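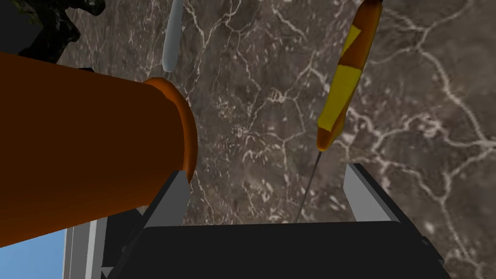
Orange cylinder with a raised rim, set against dark gray veined marble. Computer rendering.

Zidville Vascular Service
2022-11-29
Thread: follow-up after treatment for varicose veins of the leg. Posted for referring clinicians and for patients who have asked for our current practice in one place.

1/ Our service revised its follow-up schedule for heat-based closure of the great saphenous vein in September. The revision applies to the main hospital and to the Damasceno clinic. Patients treated before that month remain on the schedule printed in their discharge papers.

2/ The first visit takes place 2 weeks after the procedure. It includes a short examination of the leg and an ultrasound scan. The scan confirms whether the treated vein is closed and checks the deep veins near the groin for clot.

3/ Referring offices have asked why we do not scan every patient within the first days. Our view is that a very early scan in a patient without symptoms seldom changes care. A patient with new calf swelling, chest pain or shortness of breath is a different matter and must be seen the same day.

4/ Compression stockings: we now advise day and night wear for the first 2 days, then daytime wear to the end of the first week. Patients who also had surface veins removed through small cuts should continue daytime wear until the first visit.

5/ Please check the pulses in the foot before prescribing stockings. Where they cannot be felt, we ask for an ankle pressure reading first. Referrals without this information are returned to the sending office, and the patient waits longer than necessary.

6/ Walking is encouraged from the afternoon of the procedure. Heavy lifting should wait one week. Patients planning a flight of more than 4 hours in the first month should discuss it with the nurse line before they book.

7/ A firm, tender cord along the inner thigh is common in the second week. It usually settles with walking and a simple pain reliever, if the patient is able to take one. Spreading redness, fever or discharge from the entry site should be reported to us.

8/ On blood thinners: we do not give them to every patient after closure. The decision rests on prior clot, active cancer, known clotting disorders and limited mobility. The treating physician records the decision in the procedure note, and we ask that it not be altered without a call to our office.

9/ The second visit is at 13 weeks. Any remaining surface veins are assessed at that time, and most patients who need further injections are booked from that visit. Earlier injection is possible where a vein has bled.

10/ Patients with a healed or open ulcer follow a separate pathway. They continue with the wound clinic throughout, and their compression is set by the wound team. The stocking advice in post 4 does not apply to them.

11/ Scan reports are now sent through Nekalora. Offices that do not use it will continue to receive reports by fax. Requests for older images should go to the records desk, with the patient's date of birth and the side treated.

12/ The revised schedule was prepared by Welington Conceição and reviewed by the vascular laboratory. Printed copies are available at the Damasceno front desk.

13/ We cannot give personal medical advice in replies. Current patients should call the number on their discharge papers. Anyone with sudden chest pain or trouble breathing should call emergency services.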